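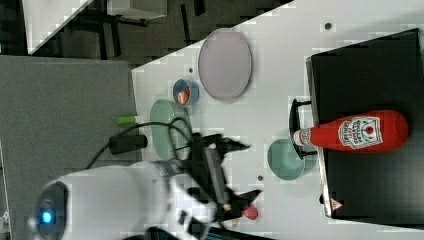
Siriporn Yimyam wrote in to say that colored plates are a stacking problem and that I should stop recommending them. Her complaint is fair as far as it goes. Mixed sets rarely nest, and an oval plate wastes shelf width that a round one would use.

I still hold that color is the cheapest labeling system a kitchen can have. A green plate, a blue bowl and a lavender oval can be assigned to fixed uses and returned to fixed places without a word being written on anything. In a white set of 13 pieces, sorting depends on small differences in diameter, and people put things back wrong.

Condiments are a separate matter. A ketchup bottle laid on its side takes up more surface than an upright one and can roll. Store it standing, cap up or cap down according to the design of the base — and on a shelf, never on top of whatever happens to be nearest.

Yimyam also asks about chipping. I have replaced 7 pieces since November, all of them round.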